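In Praise of the Coiled Cord

There is a kind of small job that gets done in the back rooms of the world, on long tables, by people who are mostly thinking about something else, and I have come around to believing it deserves more respect than it gets. I mean the coiling, tying and boxing of power cords. I spent a good part of my working life near such a table, and I still can't open a carton with a new lamp or a radio in it without looking first at how the cord was put up. My family finds this tiresome. They want to see the lamp.

A cord that has been put up properly comes out of the box in one piece. It is a long loop, folded back on itself a few times, with a tie around the waist to keep the strands from wandering off, and the plug left where you can find it. You take off the tie, give it a shake, and it falls open. A cord that has been put up badly comes out as an argument. It has been wound around somebody's hand too tight, or around the plug, and it remembers every turn of it for years afterward. I have one behind my desk that came with a fan and still lies on the floor in the shape of a pretzel.

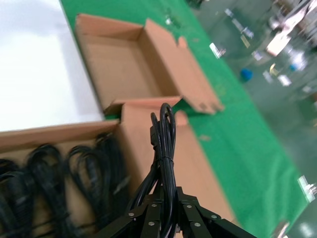

What I like best is to see them laid side by side in a carton, all going the same way. I suppose it's the same pleasure other people get from a drawer of folded shirts or a row of jars. You can tell at a glance whether the box is full, you can lift one out and leave the others be, and when you get to the bottom you haven't had to shake or pull at anything. My first supervisor at Kubiak, where I went to work straight out of school, had us pack them in rows for just that reason. She couldn't stand a dumped box. She would carry it back to the table herself, set it down in front of you very gently, and walk off without a word, which was a good deal worse than being hollered at.

Kubiak made desk lamps, and not especially good ones, but the cords were lovely. We had a tray of ties at one end of the table and the cartons at the other, and you worked your way down. I was slow at first. Everybody is. You want to wrap the tie around two or three extra times, as though the thing might escape, and then the poor customer has to stand in the kitchen unwinding it with a fingernail. One and a half turns is plenty. I was told that on my first morning, and I have repeated it to more people than ever asked me.

After Kubiak I went to Traronell, which was a bigger place and took itself more seriously, and there the cartons held 24 to a layer and the layers had a sheet of card between them. I never did warm to the sheet of card. It seemed to me that if the cords were laid in straight they didn't need one, and if they weren't, it only hid the trouble until somebody lifted it. But I was new and it was their card, so I kept quiet for two years, and then I said something, and they kept the card. I mention it in fairness to the other side. There are sensible people who like a divider and I have eaten lunch with several of them.

Now, the thing I really sat down to write about is the other half of the job, the part that happens around the cords. Every carton that gets filled was a flat carton first, and every part that goes into one usually came out of some other one, wrapped in something. So a packing table makes two piles all day long. One is the tidy pile, the finished boxes, which goes out the door and gets all the attention. The other is the pile of what's left: the bags, the labels peeled off and stuck to nothing, the slips, the strips, the gloves, the torn flap that was in the way. That pile doesn't go anywhere unless somebody takes it.

I have worked with people whose cartons you could have put in a shop window and whose floor you could hardly walk across. I was one of them for a while. You tell yourself you'll get it at the end of the shift, and it's true that you do, but in the meantime you have kicked the same box flap out of your way forty times. Worse, the good things begin to mix with the bad. A little clear bag on the floor might be empty or it might be holding the one part everybody is hunting for. A slip of paper might be trash or it might be the packing list. Once it's on the floor it all looks like trash, and the person with the broom is not going to stop and read it.

We lost a whole afternoon at Traronell that way, looking for a label. It was a plain little label with a lot number on it, number 389, I'll remember that till I'm old, and without it the order couldn't leave. It had gone out with the sweepings before noon. I had done the sweeping, and I had been rather proud of how quick I was about it.

So I have some opinions on floors. I don't think a workroom has to look like a chapel. Anyone who has done this kind of work knows that paper falls, and that if you stop and bend down for each scrap your back will let you know by supper. But I do think there ought to be a box for scraps, a real box with its flaps cut off so it will take things from any side, and I think it should stand right where the person's hand already goes when it lets something drop. Most places have a bin. It's generally by the door, where it looks nice, and where it does no good at all to someone standing in the middle of the room with a glove in one hand and a bag in the other.
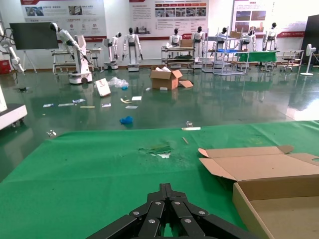 An open carton on the green tabletop, and scraps of card and paper on the floor behind it, along with a blue glove.

Carton flaps are a subject all their own. A new carton has its flaps standing every which way, and people handle them differently. Some fold them all down on the outside, so the opening is clear and nothing catches your sleeve. Some leave them standing and reach in over the top. And some, I'm sorry to say, tear off the one that's bothering them and let it lie. I am a folder. It takes a moment, you press each one back against the side with the flat of your hand, and after that you can load the whole box without once being slapped on the wrist. At Oletti, the last place I worked, the young man across from me was a tearer, and a cheerful one, and we got along very well in every other respect. I used to find his flaps under my feet and set them on his side of the table. He used to use them as coasters.

I ought to say a word about tabletops too, because I have known a few. The one at Kubiak was bare wood with forty years of knife marks in it, and you had to watch that a cord didn't snag in the grooves. Oletti covered theirs, and the covering was a pleasure for as long as it lasted. It was kinder to the elbows, and small parts didn't roll. But a covered table wears through where the work is, always in the same spot, and then you get a rough place with an edge that lifts, and every single thing you slide across catches on it. We patched ours with tape, and then we patched the tape. I have always thought you could learn more about a workplace from the worn spot on its table than from whatever was framed in the front hall. It shows you where the work really gets done, and how long it has been since anybody with a budget came back to have a look.

I'm told that people who buy things don't notice how they're packed, and I have heard this said with great confidence by people who never packed anything. I don't believe it. I think they notice without knowing they have. When my sister bought a little Breltard heater last June she called me up that same evening to say how nice it was, and when I asked her what was nice about it, she couldn't say at first, she hadn't even plugged it in. Then she said, well, everything came out so easily. And there it was. Somebody had laid the cord in straight, with the plug end up, and tied it with a tie that came loose in one pull, and my sister had felt looked after by a person she'd never meet. I was as pleased as if I had done it myself.

I coil everything at home now. Extension cords, the garden hose, the string from the bakery. I make a long loop and not a round one, because a long loop lies flat beside its neighbors and a round one wants to roll over and sulk — and I tie it at the middle, where it's fattest, and leave the plug hanging free near the top so I can tell which cord it is. My husband used to wind them around his elbow the way his father did. He has been brought along, slowly, over a number of years, and last week I found the cord to the drill hanging on its nail in a very decent loop. The tie had been wrapped around it five times. I took it off and did it over while he was out in the yard.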